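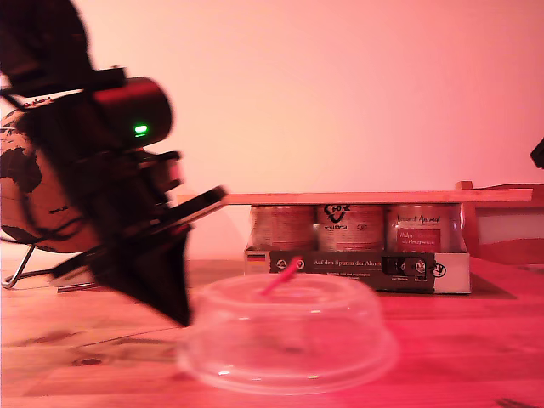 About Us

Hi, and welcome to Fasenora! I'm the person who answers the emails, plans the trips, and packs the welcome envelopes, so if you've ever written to us at eleven at night about train connections, you've already met me.

We plan slow trips for small groups. Small means up to 10 people. Slow means you get to unpack your suitcase and leave it unpacked for a while, which is the thing I always wanted on vacation and never got when I was booking the big bus tours for other people.

How it started

I worked behind the counter of a regular travel agency for years. I liked the customers and I liked the maps, but I got tired of selling the same seven cities in nine days. People would come back with a phone full of pictures and not be sure which church was which. One November I took my own vacation in a little hill town called Skokmont, mostly for the cheap room, and ended up staying ten days. I bought bread from the same bakery every morning. By the end of it the woman at the register was correcting my pronunciation (it needed it!). I came home and started writing up a trip I could offer to other people, and that was our first one.

We still run Skokmont. It's still my favorite, though I try not to say so on the phone.

Where we go

Right now there are four trips on the calendar. Skokmont is the hill town. Myklebust is the one by the water, with the ferry and the long gravel path, and you'll want a real raincoat. Dornudness is for walkers, and I mean people who like walking in wind. The fourth is a food trip that moves around a bit from year to year, so ask me where it's headed before you get your heart set on anything.

I go on every new trip myself before we sell a single place on it. I sleep in the beds, I try the showers, I ride the local bus with a heavy bag. A hotel in Myklebust got dropped from our list over its stairs alone, and I'd do it again.

Who comes along

All kinds! We get a lot of people traveling alone, plenty of couples, a few sisters, and one book club that now books a whole departure for themselves. So far 568 travelers have come with us, and a good chunk of those are repeat guests who call up and just say "what's next?" You don't need to be super fit or speak the language. You do need to be okay with a free afternoon and no schedule, and I've learned to ask about that up front. Some folks hate it, and I'd much prefer to point them to a tour they'll enjoy.

What's in the price

Rooms, breakfasts, most dinners, local transportation, and a guide who lives in the area. Flights aren't included, but I'm happy to look over your route before you buy. Please let me look before you buy. I've seen some very brave layovers.

Say hello

We don't have a storefront anymore, so the best way to reach me is the form on the contact page. I usually write back within a day or two, a little slower when I'm off checking out a new place. If you'd like the printed trip booklet, put your mailing address in the message and I'll get one in the mail to you.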